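Borkance Wire Hat Stand, Brown

Item 459
In stock - ships from our Flullbridge warehouse

The Borkance is a plain wire stand for one hat. It has a ring at the bottom to stand on, a ring at the top to carry the hat, and an upright between them. Crossbars run across the rings. The wire is thin, so the stand takes up very little room on a shelf, a dresser or a shop counter, and most of it is hidden once a hat is on.

It works best with soft hats that lose their shape on a hook. Bucket hats, sun hats and knitted caps all sit well on it. Lower the hat straight down over the top ring and let the crown settle before you adjust the brim. Stiff felt hats can be used too, but check the inside width first. The top ring measures 18 cm across.
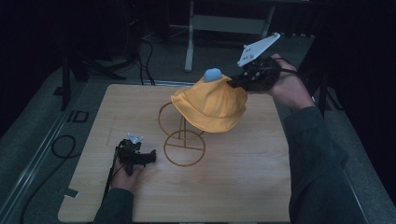
Borkance stand in brown with a yellow bucket hat. Hat and board not included.

The stand weighs just over 200 grams. Set it on a hard, level surface such as a shelf or a wooden board. On thick carpet it can lean, and a heavy hat will make that worse. A wide-brimmed hat needs space on all sides, so leave a gap if you are setting up several stands in a row.

Details
Color: brown
Holds: one hat
Top ring: 18 cm
Use: indoors only
Assembly: none

Care
Wipe with a dry cloth. Do not leave a damp hat on the stand overnight - the finish can mark light fabrics. If the top ring gets bent in storage, ease it back by hand, a little at a time. Do not use pliers on it.

Shop orders
Stores can order the Borkance in cartons. Each carton is packed flat in layers with paper between the stands. Write to Taha Benmoussa on the trade desk for carton prices and delivery times. Orders placed before noon are normally packed the same afternoon.

Returns
Unused stands can be sent back in their original packing. Please put the item number on the outside of the parcel.

Also in this range
Deso - two-hat stand, item 103
Ghoneim - wall hook for caps and scarves, back in stock in October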